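Garba Amadi Wants You to Wear It Again

Garba Amadi washed his first load of other people's clothes at 13, in the back of his aunt's dry cleaning shop. He now runs Flemari, a small laundry and mending business, and he spends a good part of each week telling customers that they wash too much.

"People bring me a sweater they bought in the fall and ask why it looks five years old," he says. "I ask how often they wash it. Every time they wear it, they say. Well, there you go."

We met at the shop before opening. Amadi had a pile of shirts to press and kept working while we talked. He grew up thinking that clean meant washed, and he says most of his customers think the same way. A shirt worn to a desk job for one day, he told me, usually needs a hanger and an open window.

His rule for knits and sweatshirts is simple. Turn them inside out, use cold water, skip the dryer. He is strict about the dryer. "Look in the lint trap. That's your shirt in there," he says. "You are paying for electricity to take your clothes apart."

He feels almost as strongly about fabric softener, which he stopped selling in February. Towels treated with it don't soak up water as well, he says, and people then use more of it to fix how the towels feel. Sales at the counter dropped a little. He doesn't seem worried.
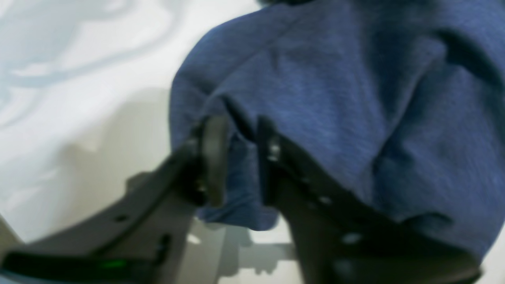

Khrystyna-Mariia Fedoruk does not agree with all of this. She thinks the advice to skip the dryer is fine for people with a yard or a spare room, and she said so at a talk Amadi gave at the Degefa library. She lives with 2 children in an apartment where a wet sweatshirt takes a day and a half to dry on the rack, and by then it smells worse than before it went in.

Amadi remembers the exchange. "She was right, and I changed the talk," he says. He now tells people in small apartments to run the dryer on low for a short time, take things out damp, and hang them over a door to finish.

The mending side of the business started by accident. A customer left a coat with a torn pocket and Amadi sewed it up without being asked. She told her neighbors. He charges $24 for most repairs, and more for zippers, which he dislikes doing. "A zipper is an hour of my life," he says. "But people love that jacket, so you do the zipper."

What he turns away is clothing that has been shrunk. Customers come in with a wool sweater that would fit a doll and hope he has some trick. He will soak it in cool water with hair conditioner and stretch it by hand, but he won't take money for it, as it works only some of the time.

I asked what he does with his own clothes. He wears the same kind of gray work pants every day and washes them when they are dirty. His good suit has been cleaned once since he bought it.

The shop opened while he was telling me this, and a man came in with a bag of shirts. Amadi held one up by the collar and asked him how many times he had worn it.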